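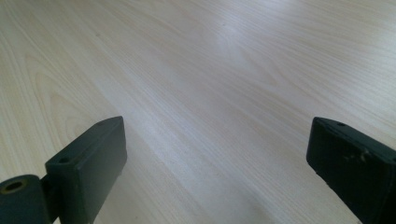

# The fence at the back of the lot

My neighbor and I spent most of the spring arguing over a strip of ground 18 inches wide. It runs the length of my back yard, 92 feet, and it has a fence on the wrong side of it. Or on the right side, if you ask him.

I bought the place six years ago from a couple who had bought it from her uncle. The deed describes the lot by reference to a recorded plat, and the plat puts the rear line a foot and a half past the fence. I didn't know that when I moved in. I mowed up to the fence and he mowed up to the fence, and it never came up.

It came up in March, when he applied for a permit to build a shed on a slab. The town asked for a site plan, and the site plan used the fence as the property line. I got the standard notice in the mail. I pulled out my closing folder, mostly to see if the setback was right, and found the old survey.

## What I did first

I walked over and showed him the survey. He said the fence had been there longer than either of us and that it settled the matter. I said I didn't think it did. We were polite about it.

Then I paid for a new survey. The crew found two of the original iron pins, one at each rear corner, and set stakes with pink ribbon between them. The stakes matched the plat. He took pictures of the stakes and called a lawyer.

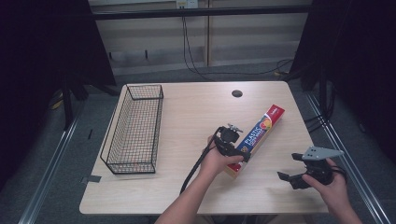

The lawyer's letter said adverse possession. In my state you have to show that you used the land openly, without permission and without a break, for a set number of years. You can count the years of the owner before you if the chain holds up. His problem was the "without permission" part. The couple I bought from remembered her uncle telling the man who put up the fence that he could set it back from a row of lilacs so the roots wouldn't be disturbed. She was willing to sign a statement, and she had kept a letter that mentioned it.

I had a lawyer of my own by then. She told me the letter helped a lot but that a judge could still see it differently, and that a quiet title case would cost more than the strip was worth to anyone. She suggested a boundary line agreement. Both owners sign, both lenders consent if there are mortgages, and it gets recorded with the county.

## Where it ended up

We met at her office in the late afternoon and it took under an hour. The line stays where the plat has it. The fence stays where it is for as long as it stands, under a written license, and any new fence goes on the line. He moved the shed over and got his permit. We split the recording fee.

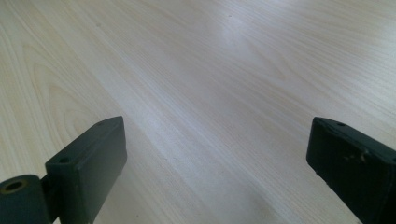
**Roswitha Kälin**

A few people asked me what I would do differently. I would read the survey at closing, with a tape measure, in the yard. I had the paper for years and never unfolded it. I'd also write down anything a seller says about fences, driveways or trees, with a date on it, and put it in the same folder as the deed.

The lilacs are long gone, by the way. The fence has a couple of bad posts near the east corner, and I expect we'll be talking about a new one before too long.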